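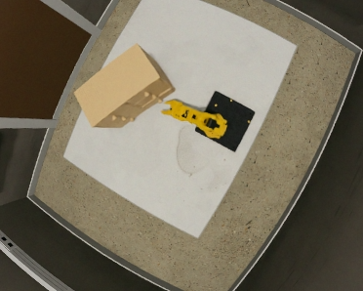
Progress report: drawer-opening arm, shared workshop build
Period covered: March through June
Prepared by: Joyce Lema
For: Gitach small projects fund

1. Status

The project is in its second stage. Stage one (arm assembly, wiring, joint limits) closed in April. Stage two, teaching the arm to open the drawers of a miniature cabinet by the knobs, is being worked in simulation first and will move to the bench when the simulated results hold steady. Spending is within the approved budget. The schedule has slipped by 2 weeks, all of it in the bench work.

2. Simulated workspace

Dong-hyun Jang rebuilt the workspace as a 3D model in April and May. The model has a speckled tabletop with a raised rim, a white sheet as the work surface, the yellow arm on a black square base plate, and the tan wooden cabinet with small round knobs on its front. The sheet texture was made with stains and smudges on it. Our first version used a plain white surface, and a policy trained on that version reached toward marks on the real paper during a bench trial in April.

The cabinet is placed diagonally to the table in most layouts. Its position and angle are drawn at random at the start of each run, inside limits that keep the knobs within reach of the gripper. In a few layouts one end of the cabinet hangs past the sheet and onto the bare tabletop. These are kept on purpose, as the height difference at the sheet edge is small but the change in background is not.

3. Results to date

Simulated runs completed: 2,653
Runs in which the target drawer reached the open position: 978
Runs discarded because of solver errors: 122

The discarded runs are included in the total. Nearly all of them came from one fault. The collision shape for the knobs was a coarse polygon, and the gripper prongs could wedge into it and throw the arm off the plate. Jang replaced the knob shape with a sphere and a short cylinder in May. No solver errors have been logged with the new shape.

Failures fall into two main groups. In the first, the prongs close ahead of the knob and touch nothing. In the second, the grip is good but the pull is not square to the cabinet front, and the drawer binds. The second group is the larger. We added a term to the reward for pull direction, and the fault is less common in the latest batch, but that batch is too small to report as a rate.

The knobs near the end of the cabinet are harder than the others when the arm comes in from the side. The wrist runs close to its limit there. Options are to move the base plate or to accept a smaller set of cabinet angles. We prefer to move the plate.

4. Hardware

The physical arm is assembled and passes its joint test. One shoulder servo was replaced after it began to drift under load. The replacement came from Muvska under warranty, at no cost to the grant. The controller board from Oltamia works but drops its connection when the workshop's dust extractor starts on the same circuit. The arm is now run from a separate outlet along the north wall, and the problem has not come back.

Gripper prongs have been printed in two lengths. The shorter pair is stiffer and is the one used in the model. The longer pair is in the parts drawer and will be tried only if the knob clearance proves too tight.

5. Delays

The bench fixture for the cabinet is late. It was to be cut on the workshop router in May, but the router was down for a spindle repair and the queue afterward was long. Cutting is now booked. Until the fixture is ready the real cabinet moves when a drawer binds - which makes bench numbers hard to compare with simulated ones - so we have stopped bench trials for the time being.

6. Changes to the plan

We ask to move the unspent part of the camera line to computing time. The original plan had a second camera above the bench. Tests with one camera gave positions good enough for the knob task, and batch training has taken more hours than we estimated. The total grant does not change. The Yoo motor drivers listed in the first budget are no longer needed and have been taken off.

7. Next period

- Move the base plate in the model and repeat the full set of layouts.
- Cut and mount the cabinet fixture.
- Measure knob friction on the real drawers and enter the values in the model.
- Restart bench trials with the shorter prongs, one drawer at a time.

Run logs and the current model files are in the project folder shared with Gitach in April. The spending sheet in the same folder is current to the end of June.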